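Notebook: washroom and wet-cleaning bench, Fasach workshop
11 July 2023. Bucket day.
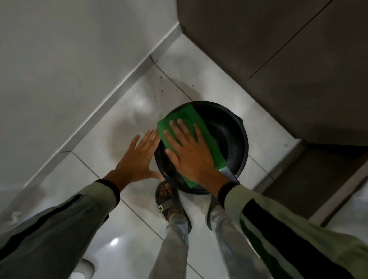 Starting with the round black ones, they get skipped every time. Nothing shows on black plastic until you hold it to the light, then there's a gray ring at the old water line and the soap film going down the curve. Abla says clean the bucket before the mop or what's the point. Fair.

Order I used, write it on the card later:
- tip out, knock grit into the trash NOT the drain
- hot rinse, swirl, tip
- dish soap, small squirt, green cloth folded in four
- rim first, all the way round, then down the wall, bottom last
- rinse twice
- wipe dry, leave mouth down on the rack overnight

Rim first is my preference, Raffaele does bottom first. His way the dirty water runs back over the clean part when you tip it, I think. We've argued it before, see January pages. Not settling it today.

The lug where the handle goes in: this is where it all hides. Hair, lint, a kind of paste. Cloth doesn't get in behind. Tried the corner of the cloth twisted to a point, so so. Old toothbrush much better. Need to keep one on the hook by the sink & mark it so it doesnt wander off to the paint bench again.

Cloths. Green = buckets and basins only. Blue = mirrors. Anything else = floor. Teodoro found a green one under the lathe last week black with oil so clearly the sign isn't working. That one's gone in the trash. The rest of the pack is fine, they hold up, wash them hot with no softener (softener makes them smear, learned that one already).

Flat hand works better than a bunched fist on the curved wall. With a fist you only touch the middle and leave streaks either side. Spread the fingers and lean on it. Hold the outside with the other hand or the bucket walks across the tile. A wet floor cloth under it would help, try next time.

Vinegar test, on the water line only:
Strong mix, 7 minutes soak with a soaked cloth stuck to the wall. Ring softened, came off with thumb pressure. 
Weaker mix, same time, hardly anything.
Weaker mix, left it 8 hrs while I did other things: same as the strong. So if there's no hurry use weak and leave it. Smells, open the window.
Total vinegar used 900 ml for the lot, too much. Cloth soaked and stuck on is the way to go, don't fill the bucket up to the line like I did with the first one.

Did NOT try the scouring powder Urmas brought from the Driltberg store. Label says not for soft plastics and scratches are where the dirt sits next time. He says he's used it for years. Maybe on the metal pail, that thing's from 1975 and looks like it, can't hurt it.

Floor. White tile shows everything, gray grout shows nothing, so the grout's probably worse than I think. Wiped up the drips after each bucket so I wouldn't kneel in them. Kneeled in them anyway on the second one. Knee pad from the Shi crate would do, Samer has it??? ask.

Corner by the wall still needs a proper go with the stiff brush. Left it, out of time, Samer needed the sink for the filter housings.

Notes on sleeves, dumb but: long sleeves with ribbed cuffs soak it up. Push them up before starting, not after. Cuffs were wet till lunch.

Bad one: bucket with the hairline crack near the base, holds water for a bit then weeps. Put tape X on it. Dry use only (rags, offcuts). Do not put it back on the mop hook, Raffaele I am looking at you.

To get, next order to Clullunico:
- green cloths, one pack
- white vinegar, big jug
- toothbrushes, cheapest
- replacement handle, round bucket. Measure lug to lug first, last time we gueseed and it didn't clip in

To do:
- card for the wall, laminated this time
- hook for toothbrush
- ask Urmas if he minds me testing his powder on the pail
- grout
- check rack feet, one is rusty and leaves a orange mark on whatever's under it

Abla read this over my shoulder, wants it added that the basins get the same treatment and that she has been saying so since January. Added. Her method for the basins is the same except she finishes with cold water, says fewer spots. Will try on half of one and compare.

Left on the rack to dry, mouth down. Check the water line tomorrow in daylight before calling it clean.

Fasach workshop notes | Corrections to Samer Ghanem or Abla Jaber | Back to top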